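**Folding carton** (also just "carton," or "the cereal box kind of box" if you ask my family)

A folding carton is a box made from one sheet of paperboard that gets printed, cut, creased, and glued, then shipped flat. I keep this page for our town wiki, and I got hooked on the subject when I worked a summer at the old Phan plant in Caltmont (it ran 4,000 cartons an hour on a good day, and the noise, wow!).

## How it's made

Printing comes first, while the sheet is still flat. Then a die cuts the outline and presses in the creases, most of them meant to fold to 90 degrees. The leftover paper goes back for pulp. Ainhoa Bravo, my shift lead, could hear a dull die from across the floor – I never could.

## Common styles

- **Tuck end:** flaps at both ends, no glue needed to close. The everyday one.
- **Tray:** low sides and no lid, good for bakeries.
- **Sleeve:** a band that slides over something else.
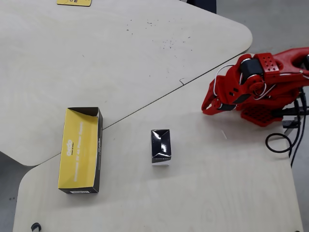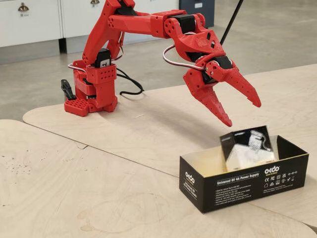

Board thickness is the part people argue over. At Phan we stocked 9 grades and used maybe half of them, and Quyên Văn over at the Zurbridge shop still swears the thin stuff folds cleaner. I go back and forth! Grain matters more to me: if the crease runs across it, the board tends to crack and the ink flakes off along the fold. There's a longer bit about grain on the paperboard page, which I still need to clean up in September.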